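Défaut de relâchement de Plorkwood

Le défaut de relâchement de Plorkwood est une défaillance de préhension constatée sur un manipulateur à deux doigts de la société Grevberg, employé au tri et au rangement de la vaisselle. Il se caractérise par l'ouverture intempestive de la pince après une prise pourtant validée par le contrôleur. Le défaut a été signalé le mercredi 20 juin 2018 au laboratoire d'essais de Plorkwood.

Origine

L'analyse, dirigée par l'ingénieure Ye-rin Kwak, porte sur 328 cycles, dont 7 se sont soldés par la chute de l'objet. Le contrôleur Fovetti estimait la position de l'objet à partir de la caméra de poignet, puis la comparait à l'écartement des doigts. Sur les surfaces blanches et brillantes, les reflets allongés étaient parfois interprétés comme un bord. L'écart calculé dépassait alors le seuil admis et le programme déclenchait une reprise – donc une ouverture – sans vérifier la hauteur du bras. Un délai de 100 ms dans la remontée du signal d'effort aggravait le phénomène.

Conditions de prise

Les objets fins, en particulier les manches de couverts, sont les plus exposés : la surface de contact est faible et l'objet voisin, souvent de même teinte, fournit peu de contraste.
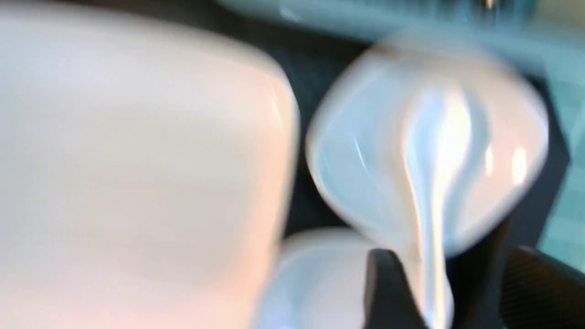
Temps de lecture : 2 min

Une cuillère blanche posée en travers d'un bol blanc, le manche entre les deux doigts noirs de la pince, correspond à cette configuration. Les reflets verticaux du bol y sont proches du couvert.

Mesures correctives

La version logicielle diffusée en octobre interdit toute ouverture au-dessus de 60 mm tant que le capteur d'effort indique une charge. La méthode de Phùng, fondée sur le rejet des zones saturées, a été ajoutée au traitement d'image. Le risque résiduel concerne les éclats de vaisselle – le port de lunettes reste obligatoire dans la cellule pendant les essais.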